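The Water Heater Does Not Need an App

My water heater died in May, at the age of 2 in dog years and something closer to retirement in appliance years. It had been making a noise like a man clearing his throat before a toast, and one morning the toast never came. I went down to the basement, stood in front of it with my arms folded, and nodded, the way homeowners do when they want the equipment to think they know something.

Then I called three plumbing companies, and every one of them tried to sell me a water heater with Wi-Fi.

I would like to speak up for the dumb tank. I have lived with dumb tanks all my life. You put cold water in, it gets hot, you take a shower. There is a dial on the front with a setting called "Vacation," which I have never used because by the time I remember it I am at the airport. That was the full extent of our relationship and I thought we were both happy.

The first company quoted me a Brelteck with a touch screen. The second liked the Takico, which learns your habits. I asked the young man what it would do once it had learned them. He said it would heat water when I was likely to want some. I said the old one heated water whether I wanted some or not, and that I had found this very convenient. He wrote something on his clipboard.

The Takico came to $3,000 installed. The plain tank, same size, same warranty on the part that holds the water, was $400 at the supply house in Mostham before anybody carried it down my stairs. I understand that labor costs money and I don't begrudge it. A plumber who shows up when he said he would is worth more than most of my relatives. But a good chunk of that gap was going toward a screen, in a basement, facing a wall.

I'll be fair to the other side. Leak alerts are a fine idea. My neighbor has a sensor that texts him when the floor gets damp, and it has worked every time his dog drinks. A heat pump unit can really cut your electric bill if you have the room for one, and I don't have a joke about that. What bothers me is the rest of it: the account, the password, the terms of service, the update that has to finish before you can rinse your hair. A thing that used to fail in one way, by leaking, can now fail because the router is in the wrong mood.

And parts! On the old tank you could swap a thermostat with a screwdriver and a little nerve, with the breaker off. On the new ones you get error 801, you look up error 801, and it tells you to contact a certified dealer. The certified dealer tells you the board comes from overseas and would you like to be put on a list.
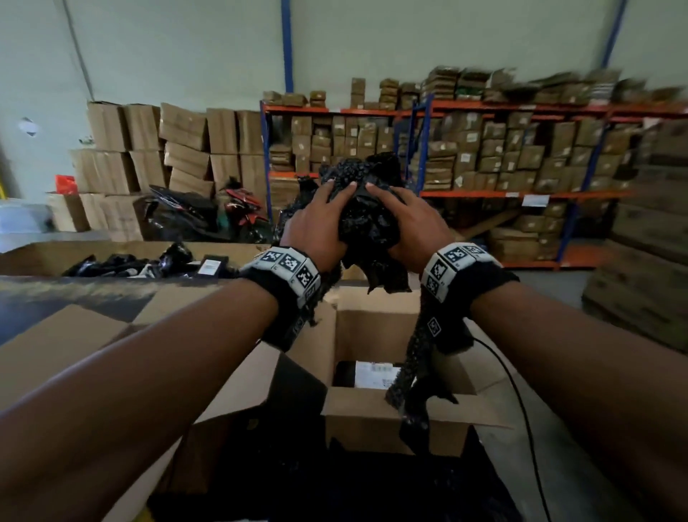 Nantana Yensuk wrote to me after I griped about all this in an earlier column, and she took the other side. Her smart heater had warned her of a failing element before she ran out of hot water, she said, and she had the repair booked while her husband was still singing in the shower. She thought I was confusing bad support with bad equipment. She also pointed out that I had once written six paragraphs against the garbage disposal and now own one.

She has me on the disposal. On the rest I'd say that if the support is bad for the whole life of the equipment, I'm not sure my morning shower can tell the difference.

What I'd like is for plumbers to quote both. Put the plain tank on the estimate next to the clever one, with the price of each, and let people pick. The man from Rathore, the fourth company I called, did that without being asked. He looked at my old unit, said "well, she's done," and wrote two numbers on the back of a card. I took the lower one. He was gone before lunch and he took the dead one with him.

The new tank has a dial. It also has a "Vacation" setting, and I have taped a note about it to my suitcase — which is in the basement, behind the tank.

December 2, 2020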